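Chapter 6
Durable Goods and What Becomes of Them

Behrouz Sadeghi and Henok Tamiru

In this chapter
6.1 Goods that hang around
6.2 Depreciation at home
6.3 The trouble with secondhand prices
6.4 Repair or replace
6.5 The annual cost of owning something

A sandwich is a simple purchase. You pay for it, you eat it, and by two in the afternoon the whole transaction is over. The first five chapters of this book were mostly about sandwiches, in the sense that we treated buying a thing and using it up as more or less the same event. That made the graphs easy. It also left out refrigerators.

Economists call a good durable if it goes on being useful for a long time after the sale, and the usual cutoff in official statistics is three years. Your kitchen does not know this. It contains a blender that died in eleven months and a saucepan that belonged to somebody's grandmother, and both were sold as things that would last. We will use the three-year line anyway, for the same reason everyone else does, and complain about it in section 6.1.

Consider the household of a young couple in Serkorlow, a town of 2,074 people with one appliance store. They move into a rented apartment in May and buy a Sedholm washing machine for $585. On the way out of the store the washer is worth whatever another person in Serkorlow would pay for a washing machine with a receipt and a dent from the stairwell. Suppose the best offer is $445. The couple has lost $140 and has not yet washed a sock.

Where did the $140 go? Students tend to answer that the store took it, and the store would love to know how. Some of the loss pays for things that came with a new machine and don't pass cleanly to a second owner, such as the warranty and the delivery. Some of it is suspicion. A stranger who hears that you are selling a week-old washer will want to know what is wrong with it, and "nothing" is what you would say in either case. We take this up in 6.3, where it gets a diagram.

The rest of the chapter follows the machine through its life. Depreciation is the fall in value over time, and businesses record it carefully because the tax code rewards them for doing so. Households get no such reward and mostly don't bother, and then they are surprised by the roof. In 6.2 you will draw up a depreciation schedule for one room of your own home. Past classes have been fond of this exercise up to the point where they reach the couch.

Section 6.4 deals with repair. The couple's washer begins to leak in its sixth year. A technician quotes them for a new pump, and a new Kallero model is on sale that week. The wrong way to decide is to start from the $585, since that money was spent years ago and the pump is unaware of it. The right way is to compare the repair, and the years of washing it is likely to buy, with the replacement and its years. This sounds easy when written down. One of us teaches it every fall and still owns a Vitale espresso maker that has been repaired four times – he would prefer that the other author not say which one.

A few cautions before you begin. Price and value will part company often in this chapter, and you should be alert to which one a sentence is talking about. A good with a resale price of zero may still work perfectly well every morning. Small kitchen appliances are the standard case, because moving one across town can cost more than it would fetch, so a working oven may go on for years being worth nothing to anyone except the people who eat from it. Please don't write "worthless" in your answers when you mean "hard to sell." We take off a point.

Figure 6.1 Countertop oven, a small household durable

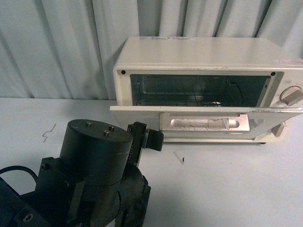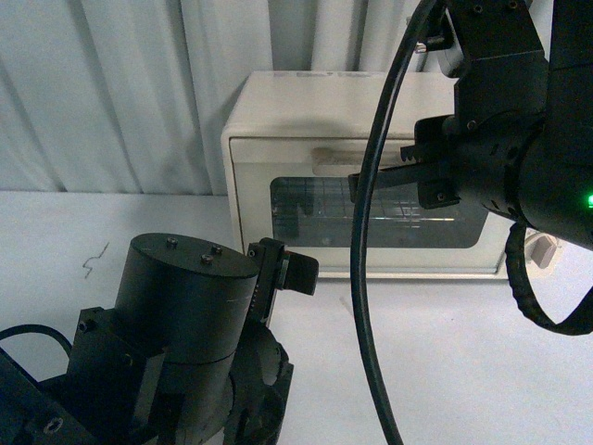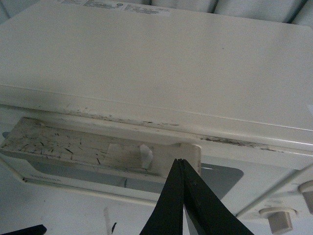
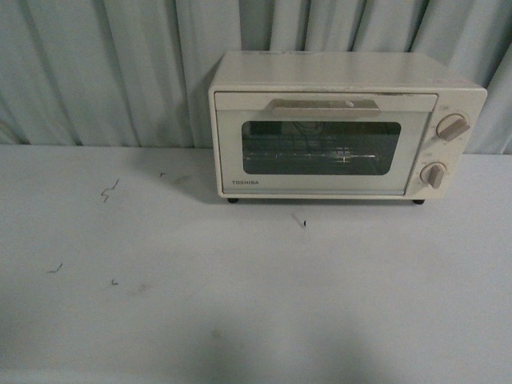 Chapter page last modified: May

Before you read on

Write down the most expensive durable good you own, what was paid for it, and what you think it would sell for this afternoon. Don't look anything up. Keep the paper, as you will need it for the second problem set, where you are asked to find real asking prices and explain the gap.

Terms to watch for: durable good, depreciation, salvage value, service life, sunk cost, asymmetric information. "Salvage value" means what you can get for a thing when you are done with it. For the couch, enter zero and move on.

6.1 Goods that hang around

Start with the three-year line. A winter coat usually lasts longer than three years, yet national accounts in most countries file clothing with the nondurables, next to bread. There is a practical excuse for this, and it has to do with how often people replace clothes that still have plenty of wear left in them.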